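Fabric bins for the kid clutter, worth it or just a nicer looking pile?

Board: Tidying and Storage

wattlecreek
Posted Tuesday, July 24, 2018

We have one white table in the family room and it has become the place where everything goes to retire. Plush toys, chargers, hair ties, half a recorder. I bought four of the Nulow fabric bins on the theory that if it has walls it's organised. So far I own the same mess with handles. Do I sort by type, or by kid, or do I just move house?

garage_gav
By kid. Always by kid. Then when something's missing it's a family matter and you can stay out of it.

tea_and_tarps
Disagree with Gav. By kid falls over the minute two of them share a plush dog, and then you're running a custody hearing at bedtime. Sort by type, soft stuff in one, hard stuff in another, anything with a cable goes in a drawer up high.

garage_gav
My two have never shared anything in their lives so I can't comment.

Rosaura Espinoza
I did by type for two years and it works if the bins are shallow. Ours were deep and the bottom layer was basically geology. Also check the sides on those fabric ones. I had an Ander set that looked lovely in the shop and by December it was sagging like an old couch. A bit of cardboard down each side sorted it out, colour doesn't matter, you won't see it.

wattlecreek
Mine are creasing already and they've been out of the packet a fortnight. Cardboard noted.

plinko70
Unpopular opinion, get plastic. You can hose plastic. Fabric bins are for people whose children don't eat yoghurt.

tea_and_tarps
Plastic tubs are 177 litres of noise every time someone wants one block. I work nights. No.

plinko70
Fair, but you could also put a towel in the bottom.

garage_gav
A towel. In a tub. So a fabric bin.

Rosaura Espinoza
One thing that did help here was the cut-out handle. Turn it to face out and the kids will pull the bin towards them, turn it to the wall and they tip the lot. Small things go in first and the plushies on top. Mine does it at the table, one item at a time, slow as a wet week, but it gets done.

wattlecreek
Does one at a time ever finish? I've got a grey bin with one orange thing in it and the toys are still lying beside it on the table. I'd call that a start, my mother would call it Tuesday.

Rosaura Espinoza
It finishes when you stop helping. Leave the bin on the table till it's full and only then put it on the shelf.

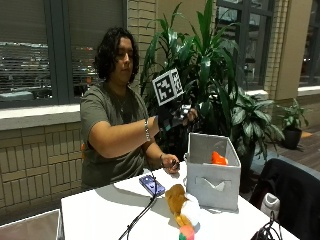 And keep the charging stuff out of it altogether, or you'll be fishing for a cable under a plush every single morning.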